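Porkero table-work recordings: read me first

Hi, and thanks for downloading this. I wrote the first version of this file in September as a list of folder names, and the questions I got made it pretty clear that folder names weren't enough. So this is the longer one. It covers what's in the recordings, how they came out of our packing room, and (the part I care about most) how the work in that room changed once two arms were doing a share of it. Last edited 17 November 2019.

Where the recordings come from

Yurt is a small packing shop. We take picnic and camping tableware, put it into sets, check it, box it and send it out. For years all of that was done by people standing at long tables, me included. The handling is dull and fiddly: pick up a plate, put it down where it belongs, open a box, shut a box, move the little stuff off to the side so it doesn't roll away.

Porkero is what we named our two-armed table. Tremoro is the control software that runs on it, and Sodik is the logging tool that writes everything to disk. If you see a file starting with "sod_" that's just Sodik's raw log, and you can skip it unless you like reading timestamps.

What's in the download

There are 2952 recordings, sorted into 124 tasks. Each task gets its own folder, and each folder has a short text note in it saying what the arms were supposed to do. I wrote most of those notes myself at the end of a shift, so please forgive the spelling!

The tasks use ordinary items: plates, lidded boxes, small containers. We didn't bring in anything fancy. If a thing never crosses our tables in a normal week, it isn't in here.

For every recording you get:
- video from the fixed camera on the workspace
- video from the small camera on each arm
- joint positions and gripper opening for both arms
- the task note
- a yes/no for whether the person on shift called it a success

That last one is a judgment call, and different people judged differently. A plate that ended up a bit crooked was fine with some of us and a failure to others. I went back over the worst disagreements but I didn't try to make the whole set agree. If you need strict labels, plan on making your own.

How the table is set up

Both arms come in from the far side and share the same patch of table, which means the grippers can get really close to each other. That took some getting used to for everyone who had spent years reaching across that kind of space with their own two hands. You learn fast where the right arm likes to be and where the left one does. Left and right in all our notes mean the robot's left and right, so in the fixed camera view they're swapped. The right arm comes in on the left of the picture. I got this wrong myself in the early notes and fixed every one I could find. With the storage box between the pink and blue plates, this is how close the two grippers get:
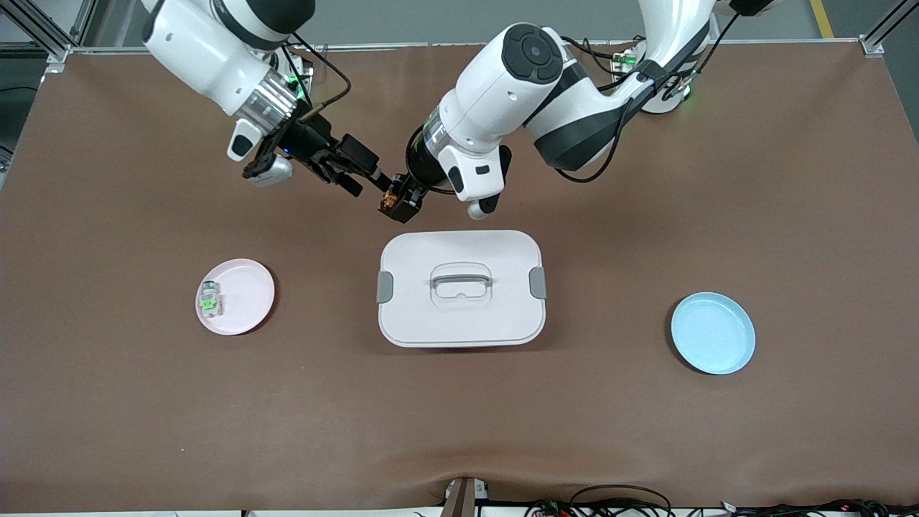

What it changed for us

I'll try to be fair here, as I've been on both sides of it.

The good part is my wrists. I used to go home with them aching after a long day of box lids, and the arms took a lot of that off me. They don't mind doing the same lid over and over. Some of my coworkers said the same about their shoulders.

The less good part is the pace. When you pack by hand, you talk. You get ahead a little, you slow down a little, you help the person next to you. With Porkero, one person stands by, resets the items, watches, marks the result, and resets again. It's easier on the body and a lot lonelier. For the first while we had people on it for a full shift and it was a bad idea. You stop seeing what you're looking at. We went down to 20 minutes at a time and then you swap back to a regular table, and that's what we still do. The marks got more careful too, or at least I think mine did.

Pay was the other big thing. Running the table started out as "just something extra" on top of packing, with no change in the rate. A bunch of us pushed back on that, and I'm glad we did. It now counts as skilled work on the schedule, with training before you start. Hours didn't get cut when the table came in. I can't tell you that'll hold forever, and I wouldn't believe anyone who promised it would, but we have it in writing through the next contract.

There's also the question of who gets a say. At first the task list came down from the office, and half of it was stuff that looks hard on paper and never slows us down. Once we could put in our own ideas, the list got way more useful. The folders with "floor" in the name are the ones we came up with ourselves. If you only have time for part of the set, start with those, they're my favorites!

Known problems

- In 6 of the tasks the task note was rewritten partway through, so older recordings follow a slightly different goal. Both versions are in the note, with a line between them.
- Clear plastic is hard to see on video, particularly against the tabletop. Gripper data is a better guide than the picture for those.
- The table covering shifts and wrinkles. We smooth it out when we notice, and sometimes we don't notice.
- Sound was never recorded. We asked for that, and we'd ask for it again.

About the people

No faces and no names are in this set. We agreed on that before anything was recorded, and each person who ran the table could have their own shifts pulled out with no reason given. Some did. That's why the recording numbers have gaps in them, so please don't write to me about missing files, they're not missing.

The success marks aren't tied to a person either. We didn't want them turning into a scorecard for who's quick and who's slow, and I'd ask you not to try working it out from the timing.

Using it

You're welcome to use the recordings for research, teaching, or just poking around. Please keep this file with any copy you pass along. If you're thinking about putting a table like this in your own workplace, I'd love for the people who'd be standing next to it to read the section on what it changed for us before the thing gets ordered.

Corrections to the task notes are very welcome. Send the folder name and the recording number and I'll get to it between shifts, usually by the end of the week.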